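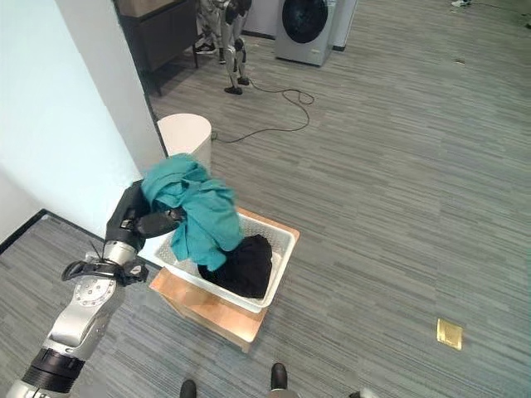 Folunum Publishes Results of Laundry Handling Trial, Says Unattended Household Use Is Not Yet Supported

6 min read | 4 comments | Share

ALLGATE, January. Folunum, which develops control software for two-legged service robots, today published results from a trial of laundry handling at its Allgate test site. The trial measured how reliably a humanoid robot running the company's Tosh control software could take mixed clothing out of a basket and place it in a front-loading washing machine.

The robot attempted to pick up a garment 821 times. In 808 of those attempts the garment was lifted clear of the basket and held until the robot began to turn away. Folunum considers this result good enough to move on to longer tests. It does not consider it good enough for a product that works without a person in the room, and the company is not announcing such a product.

"The pick is the part people ask to see, and it is now fairly dependable," said Vasilis Kos, head of evaluation at Folunum. "Most of the remaining trouble starts after the pick. The robot has a shirt in its hand and has to walk, turn, find the drum, put the shirt fully inside and come back. Each of those can be done well on its own. Doing them all in a row, for a whole basket, is a different test, and the software does not pass it yet."

Scope of the trial

The trial divided the chore into 4 stages, scored separately:

- Pick: close the gripper on a garment and lift it out of the basket.
- Carry: move from the basket to the washing machine without dropping the garment.
- Load: release the garment inside the drum, with no part left over the door seal.
- Return: move back to the basket and stop in a position from which the next pick can begin.

Sorting by color, measuring detergent, choosing a wash program and closing the door were outside the scope. An operator did these by hand where a run needed them. Folunum notes that a household would count all of them as part of doing the laundry, and that the results should be read with this in mind.

The clothing was soft goods in ordinary sizes, including shirts and towels. Garments were dropped into the basket by the operator and were not arranged. The basket was set on a low stand so that the robot did not have to squat to full depth. Work with the basket directly on the floor has begun but is not included in the published figures.

Pick results

A pick was scored as a success if the garment came free of the basket and stayed in the gripper. If a second garment came up with the first, the pick still counted, provided neither fell. Folunum chose this rule before testing started. A stricter rule, with exactly one garment per pick, would give a lower number, and the raw logs are included in the report so that readers can apply their own rule.

The failed picks fell into two main types. In the first, the fingers closed on a fold that slid out as the arm rose. In the second, the fingers caught the open side wall of the basket along with the cloth, and the force limit stopped the arm. The second type was concentrated in the last garments of a load, when what is left lies flat on the bottom or is pushed against a side.

Dark clothing piled together was harder to separate than mixed colors. The Tosh software estimates where one garment ends and another begins from folds and edges in the camera view, and these carry less contrast in black fabric. The usual result was a bundle lifted together. This was not scored as a failure under the trial rule, but it affects the next stage, where a bundle is more likely to snag on the door opening.

Carry, load and return

Folunum is publishing these stages as written findings with full logs. It is not giving a single success rate for them. The operator stepped in at different points during different runs, and the company does not believe one number would be comparable with results from other groups.

Carry was limited mainly by long garments. A hanging sleeve or towel end can swing into the path of the robot's own legs. The present approach is to raise the forearm and slow the walk, which prevents contact in most cases but adds time. Loose cable on the floor was treated as an obstacle and was sometimes given more clearance than it needed.

Load was the weakest stage. Cloth tends to cling to the fingers on release, and the part of the garment behind the fingers often remains over the seal. The software now adds a short push after release. The push works for small items. With larger items it can drag the garment back out when the hand withdraws.

Return was reliable in plain terms: the robot came back to the basket. It did not always stop at a useful distance, and small errors in foot placement were corrected by a further step or by leaning the upper body. Repeated corrections account for a large share of the total time per load.

Speed

A person loads a washing machine from a basket in well under the time the robot takes. Folunum does not expect this to change in the next software release. The company's position is that speed matters less than the number of times a person has to be called over, and it has made the latter its main measure for the coming year.

"If somebody has to stand beside the machine and watch, nothing has been saved," Kos said. "We would accept a slow robot that finishes the basket. At present we have a slow robot that usually finishes the basket, and the word 'usually' is what we are working on."

Household and commercial use

The report compares two settings. In a private home, the position of the basket, the lighting, the floor covering and the model of washing machine may all differ from what the software was tuned on, and may change from one day to the next. In a small commercial laundry, the machine and the path to it stay the same, and a staff member is normally within call. Folunum considers the second setting the more realistic place for early use.

For this reason the next phase will be carried out with Nudwood, which runs shared laundry rooms in rental buildings. The phase is planned to last 6 months. Nudwood staff will be present during all robot operation, and residents' clothing will not be handled in the first part of the phase. The tasks will be the same as at Allgate, with the addition of unloading.

Unloading is expected to be more difficult. Washed garments are heavier and twisted together, and the opening of the drum restricts how the wrist can approach. No results are claimed for it at this time.

Availability of the report

The full report, including the scoring rules, the failure log and the force limits used for the arm, is available from Folunum on request. Groups that wish to repeat the pick test with other hardware may use the scoring rules without charge. Folunum asks that results be reported together with the rule on multiple garments, which has a direct effect on the outcome.

About Folunum

Folunum develops the Tosh control software for walking robots that handle soft and irregular objects. Testing is carried out at the company's site in Allgate.

Media contact: Folunum press office, Allgate

21 shares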